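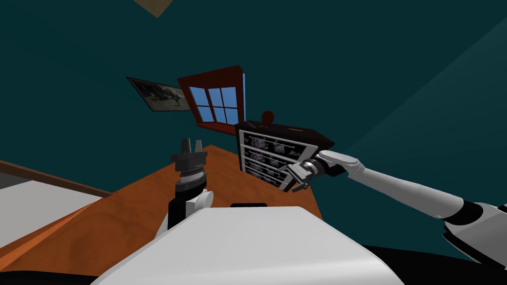 How many simulated drawer demos do we need before the policy is worth putting on hardware?

Fewer than we have been told, and more varied than the ones we have. The plan says 4000. I think 200 decent ones, spread over layouts we picked on purpose, would tell us as much by the end of the month.

July 2019, Pitholm bench notes, drawer task

Went back through the June batch before generating anything new. Filtering is still "the drawer joint passed the threshold, keep it." That lets in a lot of junk. In one run the gripper shoves the front sideways, the solver lets the drawer pop loose, and the run gets saved as a success. I watched it three times to be sure. A real drawer would have stayed shut and we would have bent a finger.

Contact is what bothers me most. Pressing on a drawer front and having hold of it look nearly the same from the head view, and the labels don't separate them either. The success flag knows joint position and nothing else. If we train on that, we get an arm that leans on cabinets.

Tried logging contact force next to the joint values. Numbers are spiky and I don't trust the peaks, but the sign of the pull is usable. Kept it in. Costs almost no disk.

Room randomizer: walls, window, wall art, drawer prints all get swapped per seed. Fine. Everyone likes how the thumbnails look. What does not get swapped is the cabinet's position on the table, which moves by a few centimeters and no more. So we have a great many wallpapers and one reach. The Winemitz people claimed their texture swaps alone closed the gap to real footage. I asked for the held-out results and got a slide.

Two-arm question again. The task only needs the right arm. The left one gets recorded in every run with its joints barely changing, and those values go into the action vector anyway. Options:

- mask the left arm in the loss
- give it something to do (hold the cabinet, put a thing in the drawer)
- leave it alone and hope

We have been doing the last one since Peveo was set up. Masking is 2 lines. I'll do that first and compare.

Small test: retrained on 200 runs hand-checked by me, same network, same seeds as the old run. Held-out cabinets, 14 placements. It opened more of them than the full-batch model did. I am not going to write the percentage here, because 14 placements is too few and somebody will paste it into a report.

Also possible that I picked easy runs without meaning to. Someone else should check a second set blind, using the written rules and not my taste. Rules are in the Rastogi folder, first draft, wording on "slip" is poor.

To do
- reject any run where the drawer moves with no finger contact
- widen cabinet placement, including spots the arm can't reach, and keep those as failures
- replay from the head camera with the torso tilted, check whether the policy minds
- stop calling it a dataset release until the filter is fixed

Generation job is paused. If you restart it, write the seed range under this entry.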